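**Data collection: bags, round two**

The Randano group has started its second round of recording for the grasping model. The target is 2,000 examples by the end of April, all of them with soft things: bags, cloths, sleeves, wrapping film. Round one was mostly boxes and cups, and the model still does badly on anything that folds.

Nabil Fakhoury is running the sessions at Rivemholm. An operator guides the arm through each pick by hand, and the wrist view is saved along with the joint positions. There are seven starting layouts. Each one is recorded with two operators, so the model doesn't pick up one person's habits – that was a problem last time.

Thin plastic has been the slowest. It changes shape with every touch, and light comes through it, so the edges are hard to label. Nabil has asked that failed grasps be kept and marked as failed.

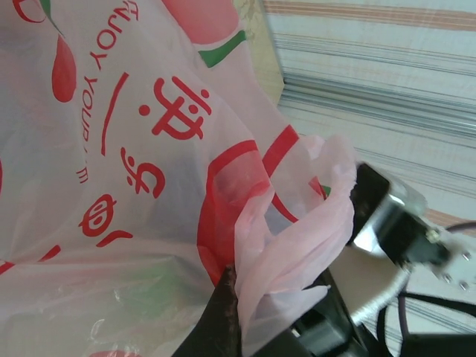 *Wrist view: a gripper finger at the gathered handle of a printed shopping bag.*

Spare bags are welcome, printed or plain. Leave them in the Gralen tray by the door. Questions about labeling go to Marty.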